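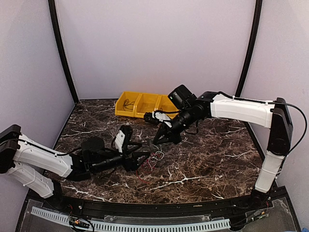 Figure 4-1. Two-arm cell with three-compartment tray and wires on the tabletop.

Support > Gustlow Two-Arm Cell > Set-Up Guide > Section 4: Visitor Demonstrations

4 Visitor demonstrations

This section covers preparing and running the wire-sorting demonstration for an audience. It applies to open days, customer visits and school groups. Installation of the cell is covered in Section 2 and routine calibration in Section 3. Do not use this section as a substitute for either.

The demonstration runs from the stored program BRUNICO-DEMO. Production programs must not be run with visitors in the room.

4.1 Staffing

Two trained people are required: an operator, who stays at the control station, and a presenter, who speaks to the visitors. The operator does not answer questions while the arms are powered. If either person leaves, pause the program and hold the arms until that person is back.

The site lead named on the visit form must approve the demonstration before the room is opened. At the Skultley site the form goes to Nathalie Kennedy. At all other sites it goes to the local cell supervisor.

4.2 Before the visitors arrive

1. Switch on the cell at the main isolator. Allow the controller to finish its start-up check.
2. Confirm that no fault is shown on the operator display. A fault must be cleared under Section 7 before you continue.
3. Wipe the tabletop with a dry, lint-free cloth. Do not use polish or spray cleaner.
4. Clean the lens of each wrist camera with the cloth supplied in the Verschueren service kit.
5. Press HOME on the operator display. Both arms move to the home position at reduced speed.
6. Set the emergency stop, confirm that both arms lose drive power, then release it and reset the controller.
7. Load BRUNICO-DEMO and select speed level 2. The program does not accept a higher level in visitor mode.
8. Run one full cycle with the room closed.
9. Mark the visitor line on the floor with tape.

NOTE: If the cell has logged more than 4,000 cycles since the last gripper inspection, carry out the inspection in Section 6.2 before step 7.

CAUTION: The arms can move without warning after a controller reset. Keep hands outside the enclosure until the display reads READY.

4.3 Placing the tray and the wires

1. With drive power off, set the tray against the rear wall, compartments side by side across the table.
2. Check that the tray sits flat. A tray resting on a stray wire will rock when a gripper touches the rim.
3. Place the wires on the open tabletop where both arms can reach them. Loose coils are easier to grip than tight ones.
4. Keep the wires clear of the front rail. A coil that falls behind the rail must be removed by hand with the cell isolated.
5. Close up, restore drive power and run REACH TEST. Each gripper moves above the pick area and returns.
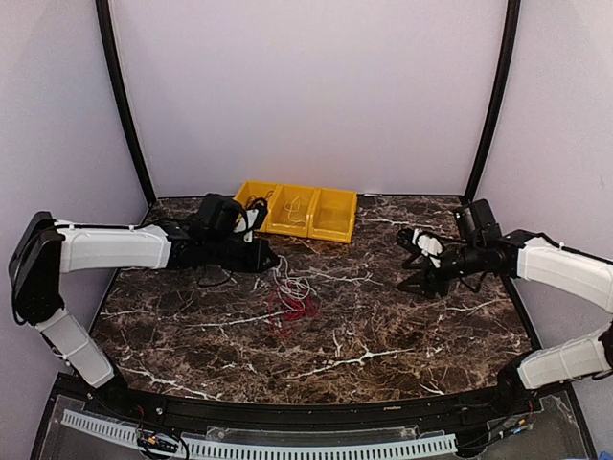 Sorting by color is the part of the program that visitors ask about most, and the presenter should explain it while the arms are working. The program assigns each type of wire to a compartment before the first pick, and the operator can change the assignment on the display between runs. A tray does not have to be empty at the start. With black cable in the left compartment and a coil of white wire in the middle one, the presenter can point out which wire goes where, and the red wire still lying on the table gives visitors something to follow. Long cable may loop over the rim of its compartment. A loop of this kind is acceptable if it does not reach into the next compartment.

4.4 Running the demonstration

1. Bring the visitors in and have them stand behind the taped line. The limit is 13 visitors at one time. Split larger groups.
2. The presenter states the rules: stay behind the line, do not lean on the enclosure, do not touch the operator display.
3. The presenter points out the emergency stop and states that anyone in the room may press it.
4. The operator calls "Power on" aloud and waits for the presenter to answer.
5. Press START. The arms leave the home position one after the other.
6. Let the first cycle finish without commentary from the operator.
7. The presenter may take questions from the second cycle onward.
8. Press PAUSE before changing a compartment assignment or the pick order. Resume only after the presenter confirms that the line is clear.
9. End the session after 7 cycles or when the group is ready to move on, whichever is sooner.

NOTE: A missed pick is not a fault. The program tries again from a different angle. If the second attempt fails, the arm leaves the wire in place and goes to the next one. The presenter should tell visitors this at the start, or the pause will be taken for a breakdown.

NOTE: Both arms may approach the same bundle. The controller stops one until the other has moved away. The stopped arm holds its position under power and must be treated as moving.

CAUTION: Do not hand wires to the grippers at a visitor's request. Hand feeding is not permitted in any mode.

4.5 Explaining the lower panel

Visitors at the front can see part of the wiring through the clear panel under the table. The presenter may name the cable duct and the connectors near the arm bases. The panel must stay closed. Questions about controller settings or network connections should be passed to the site lead after the session.

4.6 Problems during a session

Arm stops and the display shows HOLD: wait for the other arm to clear the area. If HOLD remains after both arms are still, press PAUSE, then RESUME.

Gripper closes on nothing: check the lens for dust after the session. Do not open the cell during it.

Wires knotted between the two grippers: press PAUSE, isolate the cell and free the wires by hand. Do not use JOG to pull them apart. Pulling can bend the finger plates.

Tray moved out of position: press PAUSE, isolate the cell, return the tray to its place and repeat REACH TEST.

Emergency stop pressed: lead the visitors out before resetting. Record the time and the cause in the cell log, even if it was pressed by accident.

4.7 After the visitors leave

1. Press HOME and wait for both arms to stop.
2. Isolate the cell.
3. Remove all wires from the table and the tray. Throw away any with damaged insulation.
4. Inspect the gripper fingers for nicks.
5. Enter the cycle count and any missed picks in the cell log.
6. Remove the floor tape.
7. Send the completed visit form to the site lead.

Revised April. Section 4.5 added at the request of Zlata Kravets, demonstration training. Corrections to this section should quote the paragraph number.

2 comments | 7 shares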